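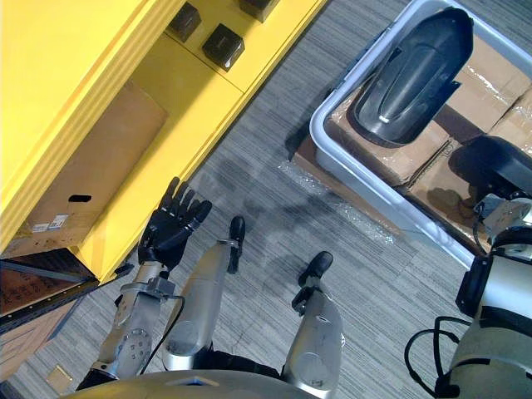
Section 4. Receiving, Storing and Issuing Spare Parts

This section applies to all sites using the Lendent stores register. It should be read together with Section 3 (Setting Up Locations) and should be completed before the first delivery is booked in. Sites that have moved from the older Cowie card system must finish the transfer described in 4.6 before using any other part of the register.

4.1 Before you begin

The person carrying out the set-up must hold a storekeeper login. A viewer login will open the register but will not save changes, and no warning is shown when changes are lost.

Have the following at hand:

The site code issued with your license letter
The list of shelf locations prepared under Section 3
The label printer, loaded and switched on
The most recent paper count, signed by the person who made it

Note: The register accepts up to 500 locations per site. Sites needing more should be set up as two sites with a shared parts list. See Appendix C.

4.2 Booking in a delivery

1. Sign in and select Goods In from the main menu.

2. Enter the order number exactly as printed on the delivery note, including any leading zeros. If the order is not found, do not create a new one. Place the delivery in the holding area and follow 4.5.

3. Compare the delivery note with the goods. Open outer cartons only as far as needed to confirm the contents. Sealed inner packs should remain sealed.

4. Enter the quantity received against each line. Where a line is short, enter the quantity that arrived and leave the line open. The register will keep the balance on order.

5. Select Print Labels. One label is produced for each pack, unless the part is marked Loose, in which case one label is produced for the bin.

6. Attach the label to the face of the pack that will be turned toward the aisle. Do not cover the maker's own label or any handling marks.

7. Select Close Delivery. The stock becomes available for issue at once.

CAUTION: Closing a delivery cannot be undone from a storekeeper login. If a delivery is closed in error, write down the delivery number and contact the register office. Do not issue the same goods out again in order to correct the figure, as this will distort the usage report.

4.3 Putting stock away

Each location code has three parts: bay, level and position. Levels are numbered from the floor upward, so that a new level can be added at the top without relabeling those beneath it.

1. Carry or wheel the goods to the location shown on the label.

2. Place heavy cartons on level 1. Small boxed items may go on any level that can be reached without a step.

3. Turn older stock to the front and place new stock behind it.

4. Scan the location label, then the pack label. A single tone confirms the move. A double tone means that the location is reserved for another part.

5. If the location is full, select Overflow and scan the nearest free location in the same bay. Do not leave goods in the aisle.

Note: Open bins must not be filled above the rim. Where a part regularly overfills its bin, ask the stores supervisor to assign a second location. The register will issue from the lower-numbered location first.

CAUTION: Observe the load limit shown on the plate at the end of each bay. The register records quantities only and will not warn of an overloaded shelf.
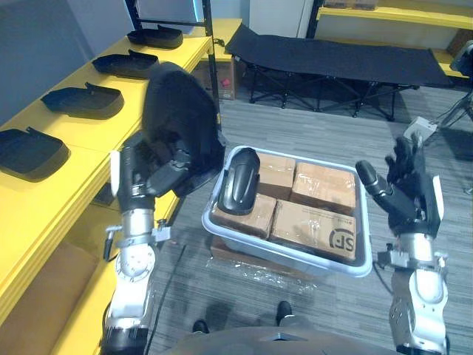 4.4 Issuing parts

Parts are issued against a job number or a cost code. Issues without either are rejected.

1. Select Issue and enter the job number or cost code.

2. Scan the pack label. For loose parts, scan the bin label and type the quantity.

3. Check that the part description on the screen agrees with the request slip. Similar part numbers are common — the last two characters often show the color or the side and are easily misread.

4. Ask the person collecting to enter their initials. The storekeeper should not do this on their behalf.

5. Select Confirm.

Parts returned unused may be booked back in through Returns within 14 days, provided the pack has not been opened. Opened packs should be passed to the supervisor, who will decide whether they go back to stock or are written off.

4.5 The holding area

The holding area is for goods that cannot be booked in. It must have its own location code, normally HOLD-01, and must be marked on the site plan. Each item placed there needs a yellow tag showing the date, the carrier and the reason for holding.

The supervisor should review the holding area every Friday before the weekly report is run. Items whose reason code is blank will appear at the head of that report until the code is entered.

4.6 Transferring records from Cowie cards

Enter cards in bay order. Where the card and the signed count differ, use the count and enter code T in the remarks field. Retain the cards for 36 months.

At the Vuretgate site the transfer covered 3,792 part lines and was carried out one bay at a time, with issues from that bay stopped until its entries had been checked by a second person. Other sites are advised to use the same method.

4.7 Contacts

Register office, logins and closed deliveries: Nest Maddocks
Label stock and printers: Juraj Lukáč
Changes to this guide: Blair Mackay

Continue to Section 5, Stock Counts and Adjustments.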